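Recogida de mesas en Jomement

La recogida automatizada de mesas en Jomement es el procedimiento por el cual la casa de huéspedes del mismo nombre, en Clirkthorpe, confía a un robot de dos brazos la retirada de vasos de las mesas plegables de su sala común. Se la cita a veces en la bibliografía local sobre automatización en el pequeño comercio, en buena medida porque la bibliografía local es corta y necesita citar algo.

Antecedentes

La casa abrió en 1844 como posada de paso y conservó durante generaciones un reparto de tareas sencillo: quien estaba más cerca recogía. El sistema no figuraba por escrito y funcionó hasta que alguien lo puso por escrito. El primer reglamento interno, redactado por Heike Dreßler, asignaba la retirada de vasos al turno de tarde, que la consideró una provocación.

La empresa Neveck ofreció entonces un servicio de alquiler con asistencia técnica incluida. El contrato ocupaba 397 páginas con sus anexos, de las que el anexo dedicado a los vasos era el más extenso y el único que el personal leyó completo.

Funcionamiento

La tarea consta de acercamiento, agarre, retirada y depósito en la bandeja. El acercamiento es la parte lenta. Una persona coge un vaso de plástico mientras piensa en otra cosa; la máquina no dispone de otra cosa en que pensar y dedica al vaso toda su atención. 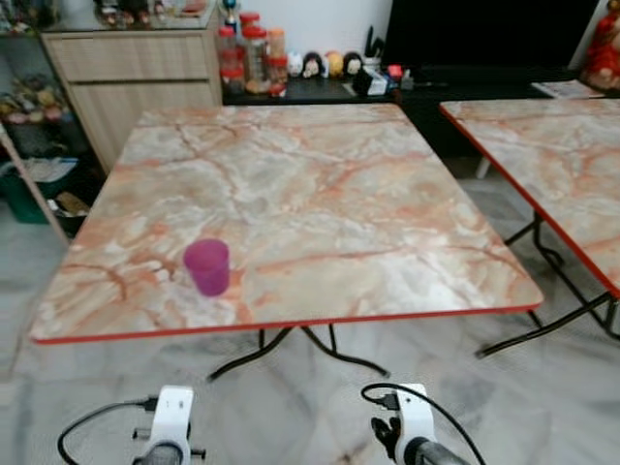 El manual de Neveck recomienda dejar los objetos separados entre sí y retirar las sillas antes de empezar. Ambas labores corresponden al personal, de modo que el turno de tarde, liberado de recoger vasos, pasó a preparar el terreno para que otro los recogiera. El reglamento llama a esto «acompañamiento» — palabra que en la cocina se reservaba hasta entonces para las patatas.

El plástico ligero plantea una dificultad conocida. Si la pinza aprieta de más, el vaso se deforma; si aprieta de menos, se queda donde estaba. Los ajustes se anotan en un cuaderno de tapas duras cuya primera mitad contiene recetas.

Efectos sobre el personal

El cambio no eliminó ningún puesto, aunque modificó casi todos. La plantilla, de 7 personas, recibió una formación de media jornada, y dos de ellas obtuvieron el título de supervisora de mesa, con un complemento mensual de 200 coronas. El título provocó más discusiones que la máquina. Imke Stöcker rechazó la tarjeta con el nuevo cargo y siguió firmando los partes como camarera.

También cambió el ritmo de la sala. Las pausas, que antes se tomaban cuando no había clientes, se toman ahora durante el acercamiento. Varios empleados dicen que les duele menos la espalda y más la paciencia. La supervisión exige mirar sin intervenir, destreza poco frecuente en la hostelería, y durante las primeras semanas fue habitual que alguien alargara la mano y se llevara el vaso por pura costumbre. El parte de incidencias tiene una casilla para ello: «asistencia no solicitada».
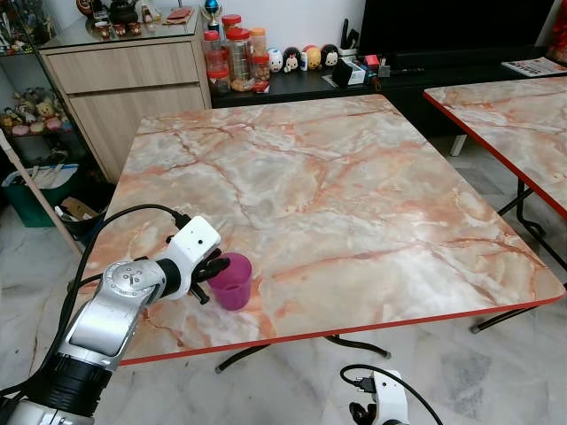

Stamatia Liapis sostiene, en una carta dirigida a los editores de este artículo, que el apartado anterior se queda corto: «El trabajo que quitó era el que hacíamos charlando. Recoger era la excusa para acercarse a una mesa y preguntar qué tal el viaje. Ahora pregunto desde la puerta, y la gente me contesta que bien, porque a gritos nadie cuenta otra cosa». Añade que no desea volver atrás y que el complemento le parece escaso.

Recepción

El informe de la consultora Steinarsdóttir calificó la experiencia de «madura», sin precisar si se refería a la técnica o a los empleados. Frauke Meinecke, autora de la única réplica publicada, objetó que el informe medía el tiempo de la máquina y omitía el de quienes la preparan, la vigilan y le apartan las sillas. La consultora respondió que ese tiempo ya se pagaba antes. Meinecke contestó que precisamente.

Entre los huéspedes las opiniones están repartidas. Los niños piden que se repita la operación, y en mayo hubo que limitar las repeticiones a las horas de merienda. Los adultos suelen terminar la bebida antes de tiempo, por no hacer esperar.

Véase también: Reglamento interno de Jomement; Polémica de la tarjeta; Sillas (retirada de).

Compartido 7 veces · 2 comentarios
Contacto · © Enciclopedia de Oficios de Clirkthorpe · Volver arriba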